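Kombucha at Home: Your Questions, My Answers

I started brewing in a spare bedroom in Sirnness and I now teach a little evening class on it, so my inbox is full of the same handful of worries. I finally typed up my replies. If yours isn't on the page, write to me and I'll get to it (slowly, I'm sorry, August is my busy month). 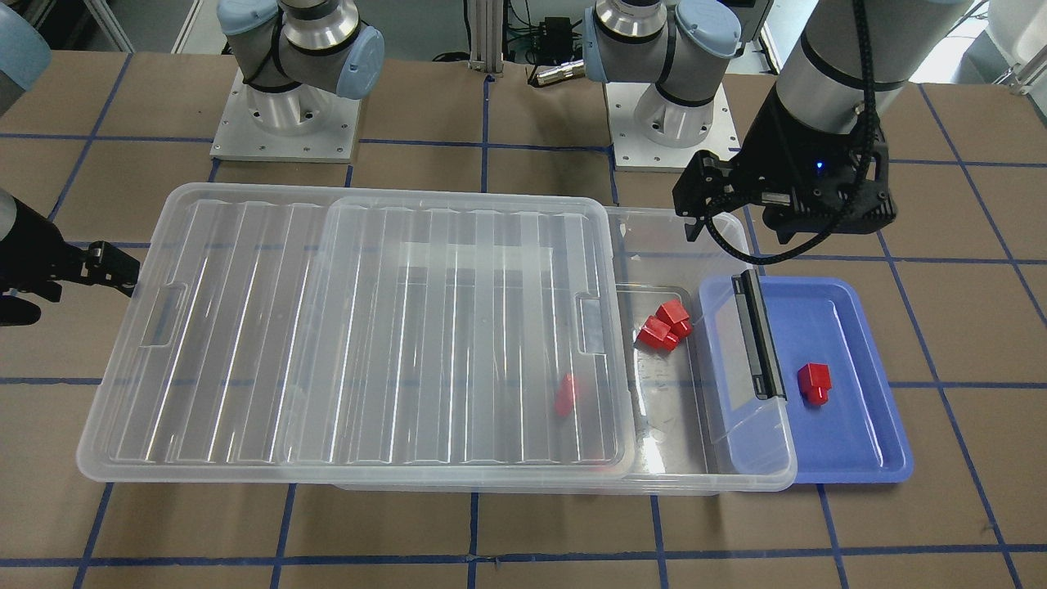
What do I need to get my first batch going?

A big glass jar, black tea, plain white sugar, water, a starter culture and a good splash of kombucha that's already sour. Add a piece of tightly woven cotton and a rubber band for the top and you're set. Please don't buy one of those fancy kits until you've made a batch or two, because you may find you hate the stuff!

Where do I get a starter culture?

Ask around first. Brewers always have too many and will practically throw one at you. Mine came from Setsuko Tamura, who handed it over in a pickle jar at a bus stop, and every batch I've made since goes back to that one jar. You can also grow your own from a bottle of raw, unflavored kombucha from the store, though it takes a few weeks and you'll spend most of that time convinced nothing is happening.

Does it have to be black tea?

It's the easiest place to start. Green works nicely too and comes out lighter. I'd stay away from Earl Grey and anything else with added oils, and I'd leave the herbal ones alone until you have a backup culture sitting safely in another jar. I once put my only one in peppermint. We don't talk about the peppermint.

Can I cut the sugar?

A bit, sure, but go easy. The sugar is food for the culture and a lot of it gets used up along the way. If you want a less sweet drink, let it sit longer before you bottle it. Honey and sweeteners are a whole other conversation, and for a first batch I'd stick with the plain white stuff.

How warm should the room be?

I aim for 74 degrees (Fahrenheit, for my friends overseas). Cooler than that and it still works, you just wait longer. My jar lives on top of a bookcase, out of the sun, and in January I wrap an old sweater around it.

There's something weird growing in there. Is it mold?

Brown strings, cloudy patches, a pale new layer across the top, all normal and all pretty ugly. Mold is dry and fuzzy, sits on the surface, and can be white, green, blue or black, the same as on old bread. If that's what you've got, throw everything out, culture included, and scrub the jar. Don't try to scoop it off and save the rest. I know it hurts.

How do I get it fizzy?

Bottle it with a little fruit or juice, close it tight and leave it at room temperature for 2 to 4 days, then put it in the fridge. Use proper pressure-rated bottles, never thin decorative ones, and open them over the sink. Branislav Vaněk from my Thursday class used raspberries and forgot the sink part, and his kitchen ceiling is still faintly pink.

Is there alcohol in it?

A small amount, yes, and homemade can run higher than store-bought, especially after a long second round in the bottle. If you're pregnant, avoiding alcohol or have a weak immune system, talk to your doctor before you drink any home brew.

I'm going on vacation. Who feeds it?

It'll be fine! Start a fresh batch right before you leave and let it turn to vinegar while you're gone. It makes a great starter for the next one, and I've used it in salad dressing too.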